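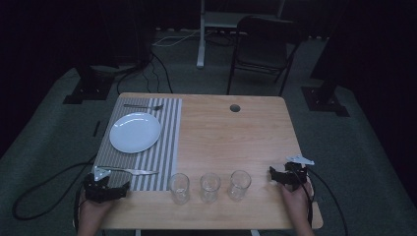
Table setting, grippers in hand. Plate's down, three glasses beside it.

1/ OK, thread time! I've been spending my days setting tables for a learning system and I have a lot of thoughts, most of them about forks.

2/ The short version of the project (we call it Arnari): a person holds two grippers, one in each hand, and does an ordinary chore start to finish. We record it. Do that enough times, in enough different ways, and a policy can learn the chore from the recordings. No robot arm needed on the day, which means a session fits on one small table.

3/ Target for this task is 800 good examples. "Good" is doing a lot of work in that sentence.

4/ A good one is smooth and a little boring. You reach, you close, you lift, you place, you let go, you back off. If you dither over the plate for three seconds while you think about lunch, the model gets to learn dithering too.

5/ Flatware is the hard part and I love it. A knife lying flat gives you almost nothing to get hold of. You come in low at one end, close the fingers slowly, and hope you got the handle and not a pinch of placemat.

6/ (I have picked up so much placemat.)

7/ Glasses I expected to be awful, and they're kind of a joy? You come down over the rim or in from the side, both work, and we want both in the set. Clear glass is rough on the vision side though, so we keep the light on the tabletop and let the rest of the room go dark. Black curtains, dark carpet, very theatrical.

8/ The striped mat was a big argument in August. One camp said plain cloth, keep it easy. I was in the stripes camp. People own stripes! If the thing can only set a table on plain beige it hasn't learned to set a table. We're doing both now, and the plain ones come next week.

9/ What changes between takes: where the mat sits, where the glasses start, which hand goes first, what order things go down in. What stays the same: the pieces themselves, until we finish a block. A block is 50 takes.

10/ Yesterday's block, since somebody always asks: 43 keepers. Most of the rest were cable trouble. The grippers are wired and if you cross your arms to reach the far side you find out very quickly how long your cables are.

11/ So we have a little routine now. Loop the left cable down to the floor on the left, let the right one hang off the right side, check nothing's under your shoe, go. Takes no time at all and it saved us a whole lot of redoing.

12/ The thing I didn't expect to enjoy is how much you notice about your own hands. I always move the plate with my left. Always! I had no idea until I watched 18 takes in a row and every one started the same way. Now I have "RIGHT HAND FIRST" on a sticky note by the monitor.

13/ We throw those into the mix on purpose, and also recoveries. Nudge a glass, fix it, carry on. Early on we deleted every fumble, and the first policy we trained had no clue what to do when something slid. It just kept going like the glass was where it should be. Kind of heartbreaking to watch.

14/ Fumbles with a clean fix stay in now. Fumbles where you put the gripper down and use your fingers do not.

15/ Wrist tip for anyone doing this with handheld grippers: keep your elbows near your ribs and stop before you're tired. My late-afternoon takes are visibly worse, everything arrives with a little clunk.

16/ A couple of you asked about the white triangular marker plates on top. Keep them unobstructed and don't roll your wrist all the way over, that's my whole advice. The folks at Mevus can explain them much better than I can.

17/ Next up after table setting is table clearing, which sounds like the same thing backward and really isn't. Stacking! Glasses inside glasses! I can't wait.

18/ Going back in for another block. If you've collected data on flatware and have a trick for thin forks on cloth, please please reply, I will try it this afternoon.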